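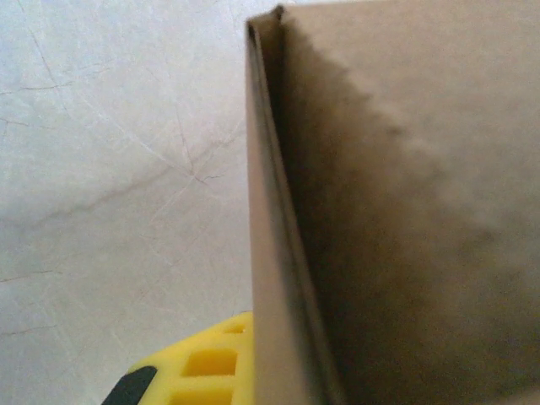 Plarncombe Storage Building - Monthly Safety Checklist with Comments
Completed Jul 7, 2020
Areas covered: loading door, storage aisles, packing room, stairs, battery charging corner, yard
Marks used: OK = no action. C = see comment. R = repair is needed. N/A = not checked this time.

1. Exits and walkways

1.1 Main exit opens fully from inside without key - OK
1.2 Rear exit opens fully from inside without key - C
The door opens but it is heavy on the last part. I think the closer on top is set too strong. A smaller person would need to push with the shoulder. Please adjust before the next check.
1.3 Walkways clear to full marked width - C
Aisle by the north wall had two pallets standing over the yellow line. They were moved while I was there. Same comment was written last month, so I ask the shift leaders to speak about it again in the morning meeting.
1.4 Exit signs lit - OK
1.5 Floor marking readable - R
Yellow line is almost gone in front of the loading door, where the trucks turn. New paint is ordered from Vevau, delivery is expected in August. Until then use the tape from the supply cabinet.

2. Fire equipment

2.1 Extinguishers in place, pin and seal present - OK
2.2 Extinguisher pressure in green zone - C
The one beside the stairs is at the low end of green. It still passes, but I would like the service company to look at it on their next visit.
2.3 Nothing stored in front of extinguishers or hose cabinet - OK
2.4 Fire doors not wedged open - R
Packing room door was again held with a piece of folded board. I removed it. If the room becomes too warm, tell me and we will discuss a fan. The door must stay closed.
2.5 Alarm test heard in all areas - C
Heard everywhere except inside the cold room when its door is shut. Installer is informed, no date yet.

3. Racks and shelves

3.1 Uprights without visible bending - C
The first upright in the second row has a dent at forklift height. I measured it against the gauge and it is inside the permitted limit. It is marked with green sticker so we can see if it gets worse.
3.2 Beam locks present at both ends - R
One lock missing on the Granström rack, lower beam, aisle side. The bay is emptied and closed with tape. Do not load it before the new lock is fitted.
3.3 Load signs readable - OK
3.4 Heavy goods on lower levels - OK
This is much better than in spring. Thank you to the evening shift.
3.5 Small shelves fixed to wall - OK
The limit written on these shelves is 200 kg for each level. Please remember that paper is heavier than it looks.

4. Ladders and stairs

4.1 Ladder feet and steps undamaged - R
The short ladder from the packing room has a worn rubber foot. I took it out of use and put it in the office. Please do not take it back from there, also not "for only one minute".
4.2 Handrail firm - OK
4.3 Stair edges not slippery - C
The strip on the top step is lifting at one corner. Glued for now, but I don't trust the glue for long.

5. Electrical and charging

5.1 Cables without damage - OK
5.2 Chargers have free space around them - C
Plastic wrap was lying on top of the left charger. Removed.
5.3 Panel doors closed - OK
5.4 Eye wash station works and is clean - C
The Flumeo unit gives water on both sides, but the flow is weaker on the right one. I ran it for two minutes and it became a little better. Filter should be changed.

6. Manual handling and trucks

6.1 Pallet jacks lower slowly and stop well - OK
6.2 Forklift daily sheet filled in - C
There are gaps in the sheet for the late shift. An empty line means for me that the truck was not checked, even if somebody did it.
6.3 Gloves available in all sizes - C
No small size left. Order is sent.

7. Yard

7.1 Lights working - N/A
I was there in full daylight. Will be checked in the evening together with the gate.
7.2 Drains open - OK
7.3 Surface without holes - R
The hole near the waste containers has grown after the heavy rain. A cone is standing there now. Estimate for asphalt is requested under job 228.

Repairs marked R should be answered in writing to the safety mailbox, with the item number in the subject line. Items 2.4 and 3.2 come first. The next check uses the same form, only 7.1 is moved to the top of the page.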